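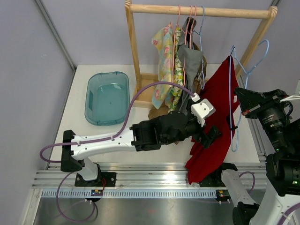 Can I give to a food pantry without it going through their head office?
Most local pantries take cash, checks or groceries straight at the door, and you can ask for a receipt made out by that branch.

pantrymoose
Started a monthly gift to the Avlow food pantry back in October. Now I get mail from Prestetti Relief, who I never heard of. Are they the same outfit? Tried calling twice, voicemail both times

hineo_dad
Prestetti is the parent. Avlow is one of their 2 kitchens, other one is in Hineo. Money goes in one pot unless you write the kitchen name on the check

pantrymoose
ok that's what I was afraid of. The form online had no box for it

lentilsoup
There's a comments line at the bottom. Easy to miss. I put "Avlow meals only" and got a letter back saying fine

kvass77
Doesn't matter what you write tho. If they earmark yours they just move somebody else's over to Hineo. Same total. Give it unrestricted and let them run the place

lentilsoup
Disagree. Avlow was closed 3 weeks last winter for lack of funds and Hineo wasn't. So somebody is choosing

hineo_dad
It was closed for the boiler, not funds. I was there

lentilsoup
The notice on the door said funding. Maybe both

mmujic
Mateja Mujić here, I do the kitchen schedule at Avlow. It was the boiler, and then we didn't have the money to fix it right away - so yeah, both. Earmarked gifts do stay with us, they're on a seperate line in the books. For the online form use the comments line or email Fatos Omerović at the office and he'll change it for gifts already made. Sorry about the voicemail, will pass it on

pantrymoose
Thanks Mateja. Emailing him tonight. Can you use canned stuff too or is cash better

mmujic
Cash if you can. Živković bakery gives us bread at cost so it goes pretty far. But cans are fine, esp beans and tomatoes. No glass please

kvass77
Still say unrestricted is better. A kitchen with 1000 in earmarked money and no heat can't pay the plumber with it

mmujic
Ours can, it covers the building too. Depends how you word it. "Avlow" by itself is best, "Avlow meals only" does tie it to food

lentilsoup
well crap. changing mine

hineo_dad
And Hineo takes glass fyi. Back door, mornings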